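Sorting the gears for the Altusley clock

I've had the bag of gears out again. Gerrit Boersma passed them on to me in August with the rest of the Piltis kit, and until this week I'd done nothing with them except move them from one shelf to another.

The plan is a small geared display for the club's front window. A flat ring with a big hole in the centre forms the base, and the metal gears sit around it. I laid the lot out on the dark mat, which shows every bit of fluff but stops small parts from rolling off the table.
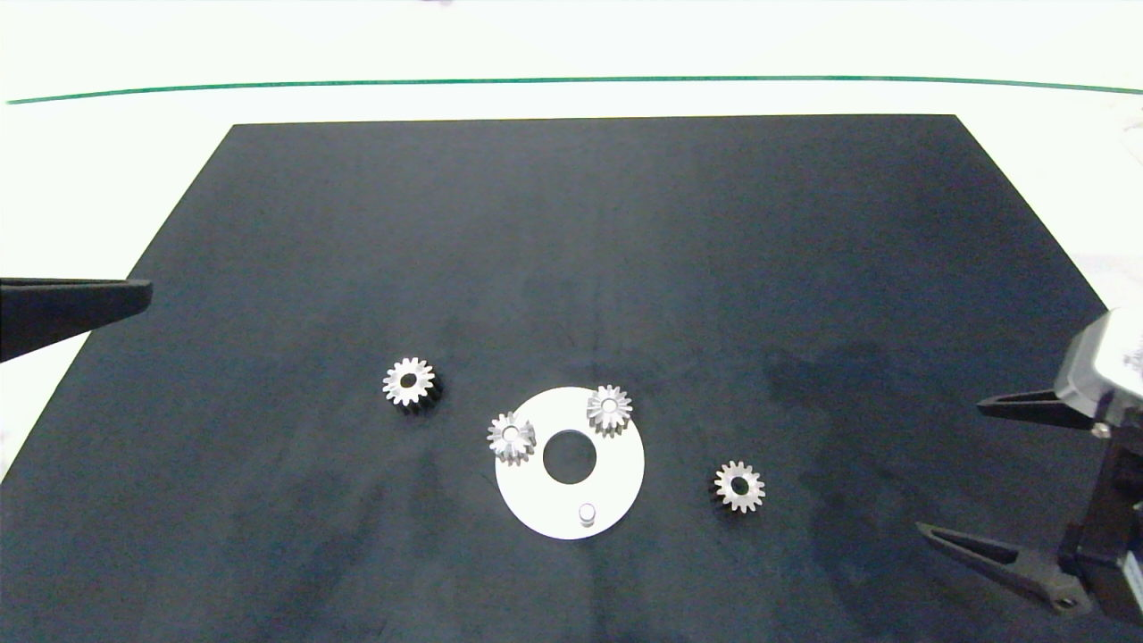 Altusley Model Engineering Club – Workshop Group

Four gears, all much the same size. The ring has one short peg standing near its edge and I want to build out from that. The other posts are on order from Prinetti and should be here in 11 days, if the last parcel is any guide.

I looked over the teeth before doing anything else. A couple of the gears need a proper clean, and old grease hides in the roots where a rag won't reach. I'll use a stiff brush and a bit of kero, then leave them on newspaper overnight.

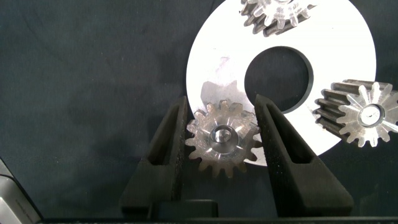
Posted by Rhys Tamihana, April 10, 2021

The hubs are in better shape than I expected. They've kept their polish, and I'd like to leave them that way, so no wire wheel. The faces are a bit scuffed – I don't mind that in a window display.

Spacing is the part I keep changing my mind about. If the gears sit too far in, they crowd the centre hole, and I want that clear for the dial. I've been shifting them around the rim to see what looks right. 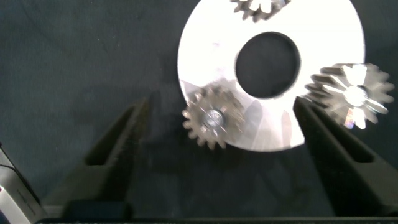
Still to do

Clean all the gears and check the bores.
Ask Gerrit whether he still has the Perić catalogue, page 356.
Cut 2 spacers from the 40 mm bar.
Find a colour for the backing board.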